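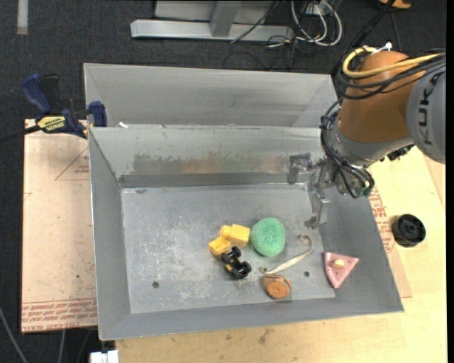
Bin-picking group puts out its house rules, and they're short

Posted 2021-02-19

If you've ever tried to compare your own picking numbers with somebody else's, you'll know why I got a little excited this morning. The Drirnach working group has finally published its good practice guide for bin-picking cells, after a draft that's been going back and forth between labs and integrators since July. I read the whole thing over two cups of coffee, and it's only 13 pages (bless them).

The part I like best is the section on mixed bins. The guide wants you to write down what's in the bin before a run starts, and to include shapes that don't behave alike: something round, something blocky, something thin, something with wheels if you've got it. A sponge-like ball and a little toy vehicle ask very different things of the same two fingers! Too many reports I get sent just say "assorted objects" and leave it there.

There's also a rule on the bin itself. You're supposed to log scuffs and stains on the floor and walls and keep the same bin for the whole series. Swap it halfway and you start a new series, with a new number. I grumbled at that one, and then I remembered the week we lost at Crichton over a shiny replacement bin that confused every depth reading we took.

Cables get a full page. Loops at the wrist have to be checked through the arm's whole reach before the first pick, and again after any change of gripper. Clamps holding the bin go on the checklist too, with a hand check at the start of each shift. None of this is new to people who run cells for a living, but I've never seen it written down so plainly.

Now for the numbers people will argue about. A series has to have 1000 attempts before you may quote a success rate under the guide, and every failed grasp counts, including the ones where the fingers close on air. Bitska, which tested the draft, had to stop its first series at 385 when an unlogged gripper change came to light. They began again from zero, which must have hurt.

Genowefa Szczepańska, who edited the text, told me the group had a much longer list of rules to begin with. "We cut anything a tired operator would skip at the end of a shift," she said. I wish more standards people worked that way.

The guide is voluntary for now. Morano has already said it will ask for it in new supplier contracts, and I'd expect a few others to follow. Comments on the log sheets are still open, so if the column for object shape drives you as crazy as it drives me, write in and tell them.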